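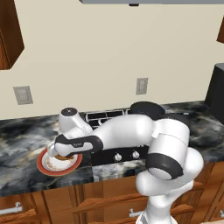 White cup, saucer with the red rim.

2024-07-09

Day two of giving up sugar in my tea, and I would like it noted that I have been brave. I have also been unbearable, according to my sister, who called at lunch and hung up after four minutes claiming somebody was at the door. She lives on the third floor and the buzzer has been broken since November.

The tea itself is the trouble. I bought 500 grams of loose Akley Breakfast when it was on sale, back when I was a two-spoon person and anything hot and brown would do. Without sugar it tastes like a fence. I drank it standing up and looking out at the Brandão place, where they are having the hedge taken down an inch at a time.

Went to the bank at ten. The line was long and the man ahead of me wanted to discuss a fee of 62 cents, and did, with feeling. I was on his side by the end of it. Walked home the long way past Dumetti's, where they had put the almond rolls in the window. I looked at them the way people look at the ocean. Bought a loaf of rye and a stamp.

Anderson Andrade came by in the afternoon to return my ladder, which I had written off as a gift. He stayed an hour and took three sugars, stirring for much longer than sugar requires. He says his cousin gave it up two years ago and now can taste "notes." I asked him notes of what. He thought about it and said mostly water.

Read 112 pages of the Britivach book in the evening and still can't say who the uncle is. There were two uncles in chapter one and I suspect I've merged them. One owns a mill. The other may be dead, or may just be in the north.

Tried the tea again at nine with a slice of lemon. It tasted like a fence somebody had cleaned. Must call the dentist tomorrow, and move the sugar bowl to the high shelf now that I have a ladder again.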